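2023-10-19

I have been putting off writing this because I was cross, and now it's late and I'm only tired, so it can go down. The Fidis job went wrong today. We were well into the jewelry box task, both grippers going, when the right one stopped letting go. I opened my hand all the way and the jaws stayed shut, with no warning from Wodik, our logging program, which went on saving as happily as you please.
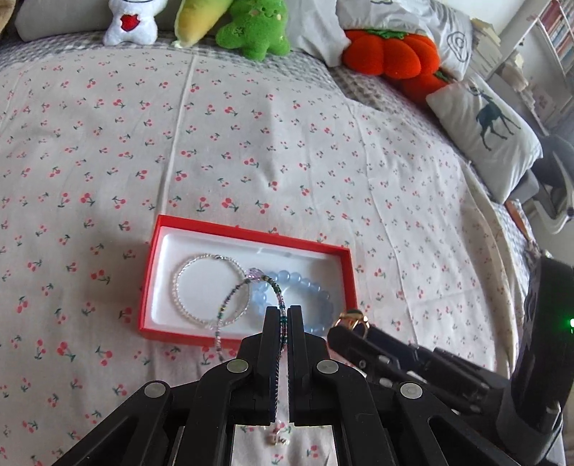
Beads in one gripper, ring in the other.

I tried it again, slowly, and the same thing happened, and then all at once the jaws sprang open hard enough to make me jump. That's the part I didn't like — a finger could easily have been in there. So I unplugged it, wrote it up for Elen, and sat down for a cup of tea.
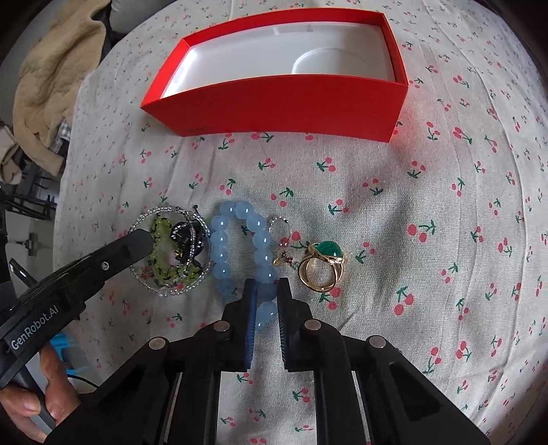 The release fault is in the log as number 203, and I put down that it hit at cycle 2,251, well short of the 3,123 Baidoo promised us before the springs need looking at. I suspect the spring myself, but I've been wrong before. I added a note about bracelets too, as the pale-blue one with the big round beads would be a misery to pick up off the floor if a bad release snapped the elastic, supposing it is elastic. Tomorrow I'll do 50 open-and-close runs with nothing in the jaws, and keep my hands well back. Must remember to bring the small screwdriver.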